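Jallusero Tabletop Demonstration Station

Product overview

The Jallusero station is a complete tabletop installation for recording examples of handling work, intended for laboratories, teaching departments and company research groups that train their own robot control models. It is supplied by Jellano as a single order: table, arm, operator controls, cameras and recording software. The customer provides the objects, the power supply and the floor space.

The station was designed for tasks in which the objects are ordinary and the movements are difficult to write down as rules. Packing is the most frequent use. Footwear, folded clothing, boxed goods and kitchen articles all present the same problem to a programmer - soft parts shift, laces hang where they will, and a box flap is seldom at the same angle twice. A model trained on many recorded demonstrations can learn to deal with such differences, provided that the demonstrations themselves contain them.

Method of recording

The operator sits to the side of the table and guides the arm with a hand-held leader unit of matching proportions. Joint positions, gripper opening and camera images are written to one file with a shared clock. Recording begins and ends with a foot pedal, and an episode may be marked as accepted, rejected or set aside for review before the next one starts.

Each episode carries a short written instruction, such as "place the shoe in the box with the toe to the right." Instructions may be chosen from a list or typed by the operator. The list is kept in a plain text file and may be changed at any time without restarting the station.

Between episodes the software displays a layout card showing where the objects should be placed. Cards are drawn at random from a set prepared by the customer, and the card number is stored with the episode. A set of 100 cards is provided with the station for general use. Departments that wish to study a narrow task usually prepare their own.

Cameras

The standard configuration includes one fixed camera, mounted on a rigid post, and one wrist camera. The fixed camera should not be moved during a collection. If it is moved, the calibration routine must be repeated and a new collection opened, as the software will not join episodes recorded under two calibrations.

Specifications

Recording rate: 30 frames per second, all cameras
Episode length: up to 450 seconds
Internal storage: 2,000 episodes at standard settings
Gripper: two fingers, with replaceable tips
Table surface: white, wipe-clean
Operator controls: leader unit, foot pedal, emergency stop
Export: open file formats, with one folder for each collection

Supplied with the station

Table and camera post
Arm with gripper, assembled and tested
Leader unit and stand
Recording computer with Clerkadeo software installed
Spare finger tips, two pairs
Calibration board
Printed operator manual

Software

Clerkadeo is the recording and review program supplied with every station. It allows a supervisor to replay any episode, trim idle time from the start or end, correct the written instruction and compare the work of several operators. Rejected episodes are kept in a separate folder and are not deleted unless the supervisor requests it. Many customers retain them for the study of failed grasps.

The release offered from March adds a coverage report, which shows the layout cards that have been used least in a collection. Existing customers receive the update under the normal service agreement.

Installation and training

Installation is carried out by Jellano staff or by Bạch, our appointed service partner. The visit includes assembly, calibration, a safety briefing and supervised practice for up to four operators. New operators should complete a practice collection before their episodes are used for training.

Orders and inquiries

Quotations are prepared on written request and should state the intended task, the largest object to be handled and the number of operators. Educational institutions may apply for the reduced service rate. 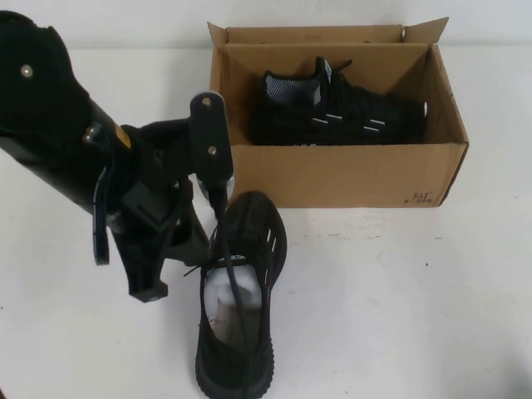
Must every demonstration start with the objects in the same position?

Starting positions should vary from one episode to the next, within the area the arm can reach comfortably. The layout cards are provided for this purpose. A fixed starting position is suitable only for calibration checks and for an operator's first practice session.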